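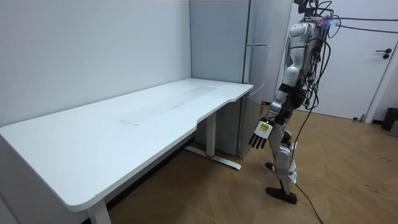
Classical ciphers: is the homophonic one in Murkgate beatable by hand?

wumden_walker
I've been working through the puzzle book Murkgate all September and I'm completely hooked! Chapter nine has a homophonic substitution cipher, 600 symbols long, with 34 different signs. Frequency counts are nearly flat. Is there any way in with pencil and paper, or do I need to write a hill climber?

Jailson Conceição
Pencil is fine! 600 symbols is loads of text for only 34 signs. Homophones flatten single letters but they don't do much to pairs. Look for two signs that keep turning up with the same neighbors on both sides, and there's a good chance they stand for the same letter. I did mine on graph paper over a few evenings and it was the most fun I've had with a cipher in years.

montecinos
Disagree, sorry. With 34 signs you only have eight spare, so sure, it's close to a plain substitution, but the author leaves out word breaks and I'm pretty sure there are nulls too. Write the hill climber. Score on four-letter groups, restart 100 times, go make coffee.

Jailson Conceição
There are no nulls in chapter nine. You're thinking of chapter eleven (the nasty one).

montecinos
Hm, just checked, you're right about that. Still say code it.

wumden_walker
OK so I tried the neighbors thing and I think I have Q! One sign is followed by the same sign every single time. That would make the second one U, right?

peter_b
Nice!! Careful though, U could have two signs and you've only met one of them. Try guessing a name next. Somebody called Peter gets mentioned all through the earlier chapters, so slide PETER along and look for a spot where the vowels agree with what you have.

montecinos
Cribs are cheating :)

peter_b
Cribs are half the hobby!

wumden_walker
PETER fits at position 212 and gives me half of THE LETTER right after it. I'm staying up for this one.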